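3.2 Storage units and the recording of dry goods

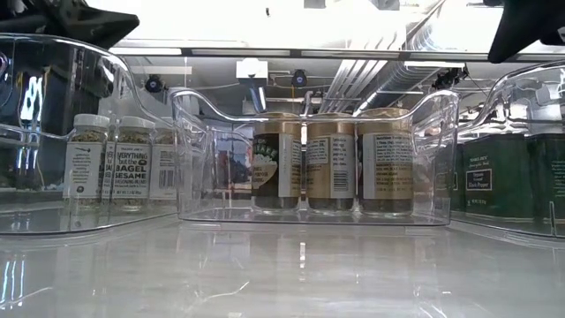 Figure 2. Clear plastic bins used for dry goods and seasonings.

Household food stock is usually recorded by one of two methods: a diary kept by the person who cooks, or a visit in which a fieldworker opens cupboards and lists what is there. The first method misses items that are used slowly, and dried herbs, seeds and spice blends are the group most often left out. In the Wollstead pilot, held in October, diaries and visits were compared for the same kitchens, and the gap was widest for this group. The container in which goods are kept affects the result. Opaque tins and deep drawers have to be emptied before a list can be made, whereas in a transparent bin of the type in Figure 2 the jars remain in view through the wall, and a label that faces forward, as on the middle jar of sesame seasoning blend in the left bin, can be copied without lifting anything out. A jar turned to the side must still be handled. For this reason the protocol treats "visible" and "readable" as separate entries on the form.

The main survey covered 501 households in Lomside and Ratotbridge. Each kitchen was visited once, and storage was coded under 6 headings: open shelf, closed cupboard, drawer, clear bin, opaque bin and other. Where a household used more than one kind, all were coded, and the kind holding most of the seasonings was marked as the main one. Refrigerated goods were listed on a separate sheet and are not considered in this section.

Blends raised a further difficulty. A jar sold as a single product may contain several seeds together with salt and dried onion or garlic, and the coding frame had no place for such mixtures. We followed the rule given in the Uçar handbook, under which a blend is entered once, by the name on its label, and is not divided into its parts. Unlabelled mixtures were entered as "mixed, unknown". Decanted goods were treated in the same way unless the householder could name the contents.

To check agreement between fieldworkers, 100 kitchens were listed a second time by a different person after an interval of 7 days. Items bought or finished between the two visits were removed from the comparison using the householder's receipts and a short interview. The remaining differences are reported by storage heading in Section 4.1.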